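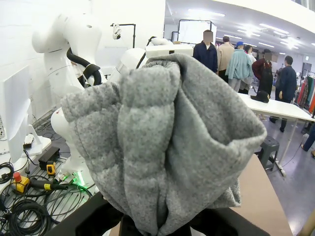

Gray heathered fleece, gathered up over a tan tabletop.

PRINVILLE, 22 June 2020 – Well, I finally get to say it out loud: our movie has a trailer! I'm Audrey-Anne Tremblay, I wrote and directed "Druvitz," and starting this morning you can watch two minutes and a bit of it on the Cikell Pictures site. I've been sitting on this since January and I'm no good at secrets (ask my mother).

If you haven't been following along, "Druvitz" is a comedy about two brothers who inherit a small-town ice rink and can't stand each other. Jaxon Paquette plays Leo, the older one, who left home at 18 and comes back in a very nice coat. Fuad Kumsa plays Martin, who stayed and drives the ice machine. They're adopted brothers, they share one office with one chair, and they spend most of the movie arguing about the chair. There's also a hockey game, a wedding and a goat, and I'll leave it there.

The trailer opens on Jaxon falling down, and I fought for that. Our editor, Gaétan Fehr, had a lovely slow version with snow and piano, and I watched it maybe ten times and kept thinking, where's the fall? So now you get the fall first, then the snow. Gaétan has forgiven me. He says he has, anyway.

You'll also get a first look at Floarea Marinescu as Mrs. Friesen, the brothers' landlady, bookkeeper and worst enemy. Floarea came in to read for a part with four lines. By the end of the afternoon I was rewriting the third act for her, and I'd do it again tomorrow.

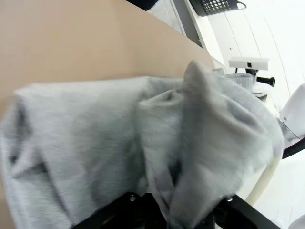
She gets the last line in the trailer, too, and please don't spoil it for people in the comments.

I asked Fuad for a proper quote for this release and he sent me the following: "I learned to drive the ice machine. I hit the wall twice. Both times are in the movie." Jaxon's was longer and mostly about the goat, so we're saving it for later.

Along with the trailer we're putting out four character posters, one each for Leo, Martin, Mrs. Friesen and the goat. We're printing 400 sets, signed by the cast (goat excepted), and 239 of those are already promised to the folks who helped pay for the shoot. The rest go on sale today through the movie's site, one set per household, so please be nice and leave some for your neighbors.

We don't have a release date to share yet. I know, I want one too! Cikell will announce theaters and home viewing together once the plans are set, and anyone on the mailing list will hear first.

Press who'd like stills, the posters in print size or a chat with me or the cast can write to the Cikell Pictures press desk. I'm free most mornings and I talk fast.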